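Tabletop Kitchen Collection Enters Second Phase

The Prevon laboratory has begun the second phase of its kitchen manipulation program, carried out jointly with Ulonix. In this phase, operators guide the arm by remote control through short household tasks, and each completed run is stored as a demonstration for training.

Tasks are drawn from a shared list and use toy food and ordinary dishes. Typical instructions include placing the banana in the colander, moving the strawberry to the plate, and setting the ketchup bottle upright beside the toaster oven. Objects are rearranged between runs so that the policy does not learn a single layout.
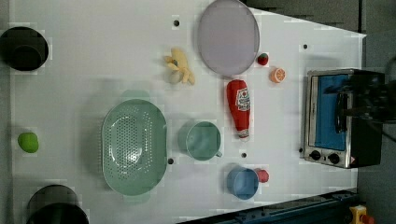
Progress and Schedule

Over 2,000 demonstrations were accepted during the first phase. The present phase adds 20 tasks, with 220 runs requested for each. Runs in which the operator pauses for an extended period, or drops an object outside the reach of the arm, are marked and reviewed separately.

Operators who have completed the introductory training may reserve sessions through the Lastach booking page. Sessions last two hours. Written task instructions should be read before the arm is enabled. The next report on this work will appear in the November issue.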